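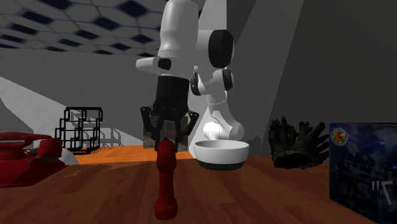 A brown wooden tabletop.

Table (furniture)

A table is a flat top held up at a handy height, and I've been writing about them on this wiki long enough that I suppose I should do the main article too. I'll stick to wooden ones, as they're what I know (I grew up over my uncle's repair shop in Carkari and still have the splinters!).

Parts

The top is the bit everyone looks at. Under it you'll usually find the apron, a band of wood running round just inside the edge, and the legs are joined to that. Some tables have stretchers as well, lower down, linking the legs together. I'm very fond of a stretcher because you can put your feet on it, though my uncle used to shout at us for doing exactly that.

Tops and movement

Most solid tops are made of boards glued edge to edge. Wood swells across the grain when the air is damp and shrinks when it's dry, so a top that has been screwed down tight all the way round may well split one winter. The old answer is a small wooden block called a button, which hooks into a slot in the apron and lets the top slide a little. Breadboard ends, where a narrow piece runs across each end of the boards, help keep things flat, but they need room to move too. Mine were glued solid by a previous owner and there's a crack you could post a letter through.

Types

Trestle tables are the oldest sort I'd ever want to eat at: loose boards on 2 or 3 stands, put away after the meal. Gateleg tables have a leg that swings out to hold up a flap. Drop-leaf tables are close cousins, often with a little bracket doing the job instead. Then there are pedestal tables, which stand on one central column and are lovely for knees but not so lovely if somebody leans hard on the rim.

The Drerkeo table is a local pattern, long and narrow with a drawer at one end for bread. Ileana Tănase wrote the only proper booklet on them, and Evander Buchanan has argued with her ever since over whether the drawer came first or was added later. I'm on Ileana's side (it came first).

Finishes and care

Oil is easy to patch, wax smells wonderful and marks if you so much as look at it with a hot cup, and varnish lasts for years until it starts to peel. For white rings I rub on a little wax with a soft cloth and hope for the best. Keep tables away from radiators, and lift them when you move them, as dragging loosens the leg joints.

See also
Bench
Breadboard end
Gateleg table
Trestle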